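Pralcombe Cell 2: Equipment Planning Gallery

Prepared by Mwajuma Shemweta, process equipment, with input from Aurelio Zamudio and Hugo Rivas. Last edited Wednesday.

This page supports the budget request for the second small-parts cell at Pralcombe. The request covers one robot arm, one gripper, one rotary feed table with a side-mounted drive, and the pedestal and bench to carry them. The simulation model was built before any purchase order so that reach, clearance and bench depth could be checked on screen first. Comments go to Jacinto Quintero, who holds the cost sheet.

The cell has to present short cylindrical parts to the arm from a rotating disc and leave enough open surface for the arm to work above it. Bench space is limited. The arm stands at the rear left and the drive stays on the right, which keeps the motor cable out of the arm's path and puts the drive on the side with service access.
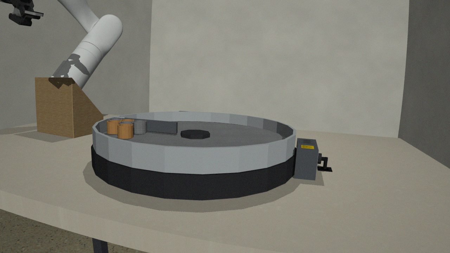 Simulation view, layout B. Rotary table with divider plate and center hub, drive box at right, arm on pedestal at rear left. Three orange cylinders and one gray at the left of the disc.

Notes on the rotary table

The rim and base are modeled with flat facets to keep the collision mesh light. The supplied unit will be round, and its outside diameter must be taken from the vendor drawing. Do not scale it from the model.

The divider does not reach the hub. Hugo asked whether a part could lodge in the gap. This depends on part diameter, and the vendor has been asked to quote the divider as a slotted plate so the gap can be set at installation. The slotted version adds 157 dollars to the line.

Gray parts are close in color to the disc and the divider. If a camera is added later, a disc in a contrasting finish should be priced at the same time. It is not in the present request.

Notes on the arm and pedestal

The pedestal carries a wood texture in the model only as a placeholder. The request is for a welded steel stand, 28 inches high, bolted through the bench top. Alasdair Tosh at the Potlow shop has offered to make it if the drawing reaches him before December.

The gripper is quoted separately from the arm. Ulto and Wu both sell a two-finger unit that fits the wrist flange. Finger length is still open and must be checked against rim height before the order is released.

Budget lines, US dollars

Rotary table with drive and standard divider: 3,281
Slotted divider, added cost: 157
Pedestal, material and shop time: 830
Arm and gripper: carried on the capital sheet, see Jacinto
Bench: existing, no charge

Freight is excluded. Spare belts for the drive are excluded until the vendor confirms the belt type.

Open items

Confirm drive voltage at the Pralcombe bench outlet. Confirm clearance to the right of the drive box for the crank fitting, including room for a hand and wrench. Obtain the second gripper quote. Layout A, with the drive at the front, has been dropped and its files moved to the archive folder.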